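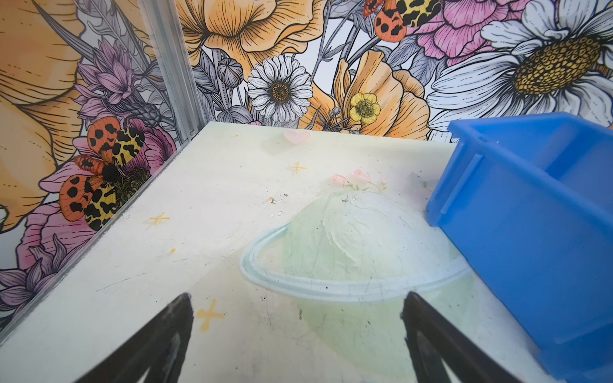
Why do race cars stop in the middle of a race?

If you watch a car race for the first time, you may be surprised. The cars go very fast, and every driver wants to be in front. Then one car leaves the track, drives slowly along a side road and stops. Many people run to it, and very soon it goes away again. This is called a pit stop.

Where does the car stop?

The side road is called the pit lane. It is next to the main straight of the track, and every team has its own place there. The place is called a pit box, but it is only a space painted on the ground. The driver must stop exactly inside it. If the car stops too far forward, the mechanics have to move all their tools, and this takes time.

In the pit lane there is a speed limit, the same as on a street near a school. People are working there on foot, so the cars must go slowly. The driver pushes a button on the steering wheel, and the car cannot go faster than the limit. A driver who forgets the button gets a penalty.

Why do tires need to be changed?

Take an eraser and rub it on paper. Small pieces come off, and the eraser gets smaller. Almost the same thing happens to a tire on the track. The rubber is soft, so it can hold the road well in the corners. But soft rubber also wears away quickly. After many laps the tire is thin and it begins to slide. The driver feels this and must go slower.

Soft tires are fast, but they get old soon. Hard tires are a little slower, but they last longer. The team must choose. In our small race at Grasholm last May, Kaiwen Long started on soft tires and Yuzhen Tan on hard ones. Kaiwen was far in front after nine laps. Then he had to stop two times, and Yuzhen stopped only once. Yuzhen won, and Kaiwen did not speak to anybody until dinner.

When it rains, the cars need different tires again. Rain tires have deep lines cut in the rubber. The lines are called grooves. They push the water away to the sides, so that the rubber can touch the road. Dry tires have no grooves. On a wet road they float on the water, and the car goes where it wants. This floating has a long name, aquaplaning.

Who does what?

It depends on the kind of racing. In some races more than fifteen people work on one car. In other races only a few people are allowed. In our team at Jestlow we have six, and this is how they work.

Four people change the wheels, one person at each corner of the car.
One person lifts the car with a jack. A jack is a strong tool which raises the car, so that the wheels do not touch the ground.
One person watches the pit lane and tells the driver when to go.

The last job looks easy, because this person does not carry anything. Weidong Liao has done it for many seasons and he says it is the one that makes him sweat. He must see that all the wheels are tight, and he must also see that no other car is coming. If he makes a mistake, two cars can crash in front of all the people.

How does one wheel come off so fast?

The wheel on your parents' car is probably held by four or five bolts. Many race cars have only one big nut in the middle of each wheel. The mechanic uses a wheel gun, which turns the nut with the power of air. It makes a loud noise, so everybody wears something over the ears. They also wear helmets and clothes that do not burn easily.

How do they learn it?

They practice, very many times. Dirceu Figueiredo keeps a notebook of all our practice stops, and when this page was written the number in it was 3648. He writes also the bad ones. Once a wheel rolled away down the whole pit lane and was found next to the ice cream stand.

Does the car also get fuel?

In some races yes, and in some races no. In very long races, which can go through the night, the cars must take fuel and the drivers change too. One gets out, another gets in, and the first one helps with the belts. In shorter races the car starts with enough fuel for the whole way.

Words to remember

Lap: one time around the track.
Pit lane: the side road where the cars stop.
Grooves: the lines in a rain tire.
Penalty: a punishment in the race, for example extra time.

Text: Ingvar Østergaard, 05/12/2021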